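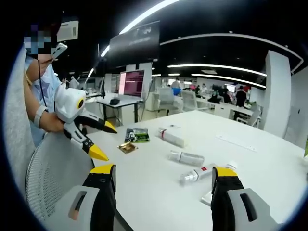 Shared table check, room 361, Jestport building. I do this one twice a year and it always takes me longer than it should, mostly because I end up reading labels. The table is where people put down their creams, their bottles and their snacks all together, and I want food and personal care products kept apart, closed and easy to identify. So you'll see I've marked the first item as needs work: the green snack packet and the little gold foil one are on the same tabletop as the white tubes and bottles, and there's a small white cap sitting by itself next to one of the tubes. I'd love for every cap to be on something by the time I come back!

Checked by: Neusa Cordeiro
Date: September 2, 2021
Copy to: Toshiko Kawaguchi (facilities, Keskinen)
Marks used: OK / needs work / not checked

1. Food kept apart from creams and lotions
Needs work. See above. A tray at each end would do it, and we have two Plirby trays in the supply closet that I don't think have been touched since we moved in. Toshiko, if you need those for something else, shout.

2. Caps and lids on
Needs work. I know it's fiddly when you're using the stuff, but a tube with no cap gets squashed under somebody's elbow and then we're all wiping the table. Loose caps go in the left drawer if you can't find what they belong to.

3. Labels readable
OK, with a grumble. A big product name on the front is nice but it doesn't tell me what's in the thing or when to throw it out. If the small print is in a language you don't read, ask someone who does before you share it around. And please, no peeling labels off to reuse a bottle.
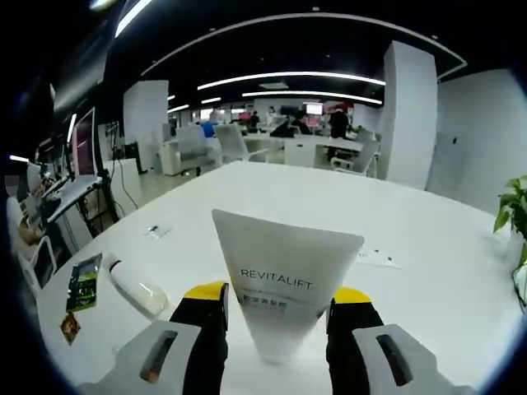
Item 3: white squeeze tube, REVITALIFT on the front, Chinese text underneath.

4. Expiration dates
Not checked. I ran out of time (sorry, Toshiko) and I'd want to do it properly, with everything in a row and my reading glasses on. Anything opened before July should get a second look from whoever owns it. If it smells odd, out it goes.

5. Liquids in clear bottles
Needs work. My rule is that any colored liquid in a clear bottle gets a written label saying what it is and whose it is. I don't care if it's the most harmless thing in the world — a visitor can't tell, and neither can I from across the room. Masking tape and a marker are fine. The Prustia label printer is fine too, if you can get it to feed (I gave up after 2 tries). 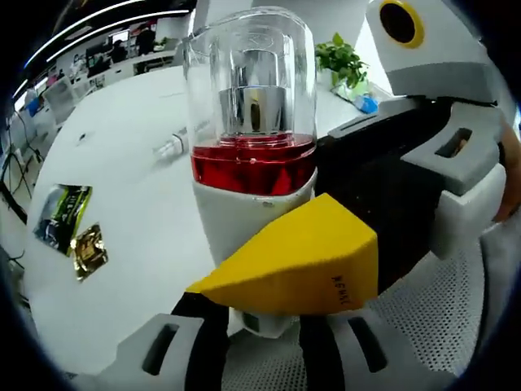
Item 5: clear bottle, red liquid in the bottom third, metal cylinder inside.

6. Bottles stored upright
Needs work. I'm a bit of a nag about this, I know. A bottle on its side can roll, and the table edge is rounded, so there's no lip to catch it. Stand them up when you put them down, please, and tighten the top first. I'd say the same about drinks: keep cups toward the middle, away from anywhere an arm swings through.

7. Tabletop wiped down
OK for today, but could we go back to doing it at lunch as well as at closing? The white surface shows everything. I like that about it, other people don't. Use the mild spray and a soft cloth. The scrubby pads leave marks, and replacing the top was quoted to us at 1,458 dollars, so I'd really like to avoid that. 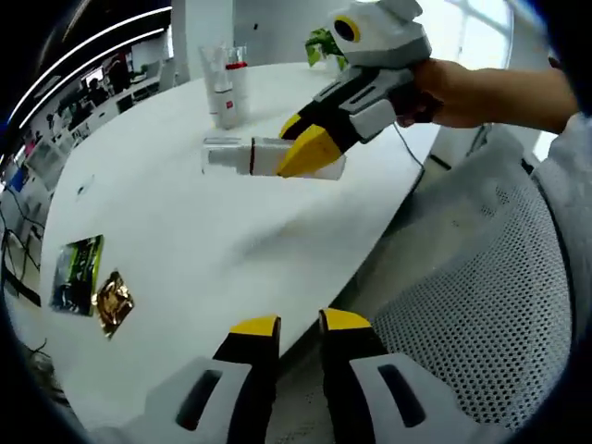
8. Chairs
OK. I sat in all of them and nothing wobbled. Mesh backs are easy to live with — a quick vacuum with the brush end and you're done. Push them in when you leave so the walkway stays clear.

9. Cords and cables
Needs work. Nothing should hang over a table edge where a knee or a chair arm can catch it. Clips are in the same closet as the trays. We bought over 500 of them, so nobody has to be stingy.

10. Plants
OK. Leafy, green and I'm very fond of having one there. Water it in the sink, please, then let it drain before it goes back near anybody's things.

To do before I come back
Trays out for food and for tubes and bottles (Neusa)
Written label on any colored liquid (whoever owns it)
Expiration dates, everything on the table (Neusa and Toshiko, together if possible)
Cable clips on (Toshiko)

Toshiko's comment: Fine with all of this. Take the trays. I'll bring a marker for item 5, and I'd like item 4 done first.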